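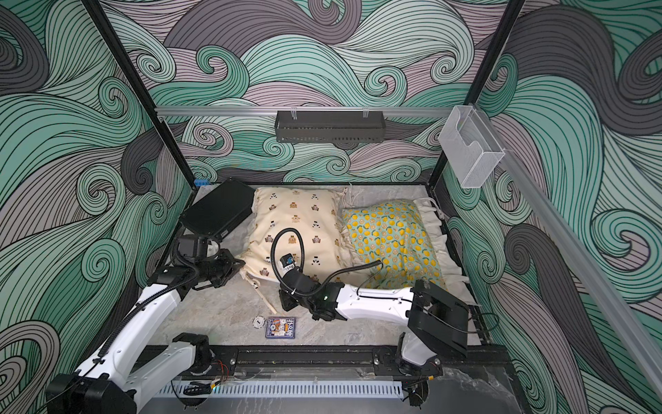 Papering a small space sounds like an easy afternoon, and I thought so too until I did the inside of my first cupboard and had to peel the lot off again before supper. An alcove, a pantry, the little nook where the telephone used to live, they all have the same trouble, and that is corners. Everything you could hide on a big bedroom wall sits right under your nose. A busy pattern is a great friend to the beginner, and one like these curling waves, black line over bands of mint, teal, grey and mauve, will forgive you a small slip at the join in a way that a plain stripe never will (I speak as someone who once chose a plain stripe!).

What you will need

A roll of paper, paste, a wide brush, a smoothing brush, a plumb line, a pencil, a sharp knife with spare blades, a long ruler and an old towel. I use Maltel paste because the shop near me keeps it, but any decent one for your weight of paper will do.

Getting the walls ready

Empty the space completely, and do take the shelf brackets off while you are at it. Wash the walls with warm water and a drop of washing-up liquid, fill any holes, and sand them once the filler is hard. Bare plaster wants a coat of thinned paste first, left to dry overnight. My neighbour Iida Rautiainen skipped this in her hallway and the paper came away in one long sheet, rather gracefully, while we were having coffee.

Measuring and cutting

Start with the back wall, as it's the one you see when you walk past. My alcove is 1000 mm wide and 2000 mm high, and I cut each length 90 mm longer than the wall so there was plenty to trim at the top and bottom. Before you cut the second length, lay it beside the first on the floor and slide it up or down until the pattern meets. Write a small T on the back at the top of every piece, in pencil. You will be glad of it when everything is covered in paste.

Hanging the back wall

Drop your plumb line and draw a faint upright line to work from. Paste the first piece, fold it loosely on itself and leave it for as long as the packet says. Then offer it up to the line and brush from the middle outwards, slowly, chasing the bubbles to the edges. Let the outer edges turn the corner by a finger's width.

The side walls

Cut these pieces to fit and bring them right into the corner, over that narrow turn. The pattern won't match perfectly there, so match it at eye level and let the rest go. Press into the corner with the smoothing brush, run the knife down the ruler, and change the blade as soon as it starts to drag.

Wipe any paste off the front with the damp towel and keep the door or window shut until the next day. Brackets can go back after two days, and I keep the leftover paper rolled up under the stairs for patching.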